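Two arms, one small tray: tips for a pick-and-place table

If you've got a pair of robot arms and a table to bolt them to, you're most of the way to the best fun a workshop can offer. These are my notes on the gripping end of things, for anyone building their own.
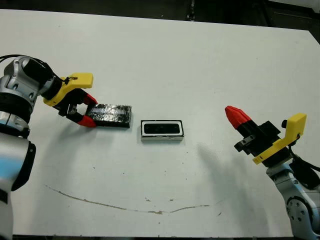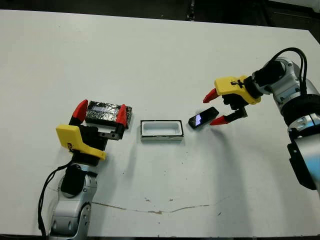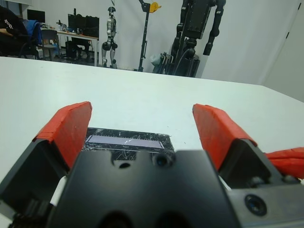
Posted by Femi Ezeani
03/12/2022
Filed under: Workshop tips, Arms and grippers

I've been at the Kellari build for 9 months now and I still grin every time a gripper closes on something. Most of what I've learned is small stuff, so I've put it down as it came to me.

Start with something flat. Everybody wants to pick up a ball or a cup first (I did too!), but a flat black slab and a shallow tray will teach you far more. Flat things lie close to the table, so any mistake in your height setting shows up straight away.

Colour the fingertips. Red tips on black fingers against a white table are a joy to work with. You can see where the grip is from across the room, and so can a camera. The same goes for the mounts: ours are bright yellow, and I'd never go back to a dark one.

Shiny objects are hard work. Anything glossy or crinkled throws white streaks back at the camera, and they shift as the arm moves. Turn your lamp to the wall and let the light bounce. Our Sedumar lamp cost very little and it's still too bright pointed straight down.

Grip near one end if you're aiming for a tray. It leaves the far end clear to go in first, and then you can lower the rest gently. Go slowly on the last bit!

Give the cables more slack than looks tidy. Run the wrist through its full turn by hand, power off, and watch where the loop goes. I clip mine with Trovard clips every 4 inches, but leave the wrist itself free.

Keep the second arm out of the way until you need it. Park it with the gripper open and well clear of the tray, and save that position under a name you'll remember. Mine is called "Ametepe", after a boat I once missed.

Don't fuss over table marks. A brown line and a few specks won't hurt anything, though if your camera software starts chasing them, wipe down with warm soapy water and dry the top before you switch on.

Write down every setting. My notebook has 566 lines in it, some of them just "too tight", and I look things up in it all the time.

Next on my list is a softer pad for the fingertips. I've got 3 sorts of rubber to try, and I'll post the results in March.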